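2 Jan 2021

Back at it already, one day into the year, with the leftover soup in a jar in my bag and every intention of going home at a sensible hour (I did not go home at a sensible hour). I had promised myself the holiday break would be a proper break, and it was, mostly, except that I kept thinking about the planner in the bath, and on the train back from Retstead, and once in the middle of a card game, which my sister noticed.

So, the planner. For anyone who finds this diary in an attic someday: Purnach is our motion stack, the part that takes "put the gripper over there" and turns it into joint angles for two arms that share one rail and would very happily elbow each other. Since August it has treated the two arms as one big creature with one big plan. Lovely on paper, and it does find nice paths, but when the left arm wants to change its mind, the right arm has to wait while the whole thing is worked out again. You sit there watching the terminal and drinking tea.

What I wanted to try was letting each arm plan for itself and publish the space it means to pass through, with a time on each piece, so that the other one can plan around it. Bujar Karagiannis has been saying we should do this for as long as I have known him, and I have been saying it would deadlock for just as long. We were both very polite about it this morning.

We left the table set up for the garden tasks, with the gloves and the watering can and the plant, and the markers out in the middle. I like working with the clutter in place. A planner that only ever meets a clean table learns nothing about its own bad habits, and neither do I.

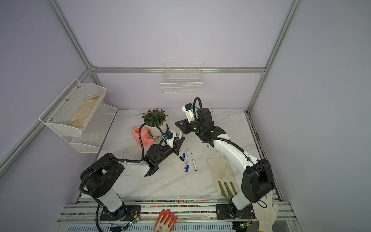
Photo: Bujar Karagiannis

The first version was in before lunch and it deadlocked on the fourth request. I was insufferable for ten minutes. Each arm had reserved the strip over the markers, each was waiting for the other to give it up, and the log filled with the same two lines over and over until I stopped it. Bujar read the log, ate half my soup, and said the reservations needed to expire. He was right, bless him. I gave them a lifetime of 400 milliseconds, with a renewal as long as the arm is really moving, and a small random wait before asking again so they don't both come knocking at the same moment.

After that we ran 100 pairs of targets in the simulator, and 17 of them failed. That sounds awful, but I went through them one at a time with a pencil and they were nearly all the same failure: one arm reaching toward the plant while the other crossed in front of it. The plant goes into the collision map as a plain box, and a generous one, because the leaves come back from the depth camera as a sort of fuzzy cloud and back in August I got tired of arguing with them. The box is so fat that there is hardly a way past it. I swapped it for a stack of three boxes, narrow at the pot and wide at the leaves, and most of the failures went away. I should have done that months ago! All that time I was blaming the solver.

The gloves are a sadder story. Perception still has no good idea what a soft flat thing is. The green one on its cloth pad gets a decent outline, then somebody nudges it and the outline comes back as two objects, or as part of the pad. Ševčík, the segmentation package we pulled in last year, does better with the markers, though it likes to call a cap a marker and a marker a cap, depending on the light. I've put the merging rule on my list and told myself sternly that it is a separate job and not for today.

Late afternoon I did the thing I always do, which is decide to tidy one function and look up to find it dark outside. The reservation table had been copying its whole history on every update, all 3000 entries of it, and throwing nearly all of it away. It's a ring buffer now and much happier, and so am I. Bujar had gone by then, leaving a note on my keyboard that said "deadlock?" with a little drawing of two arms shaking hands. I've kept it.

Tomorrow: rerun the failures with the new plant, write a proper test for the expiry, and move the renewal setting out of the code and into Prorkness, where the rest of the config lives. Then real motion, at a crawl, with my hand on the stop button. And bring more soup, enough for two this time.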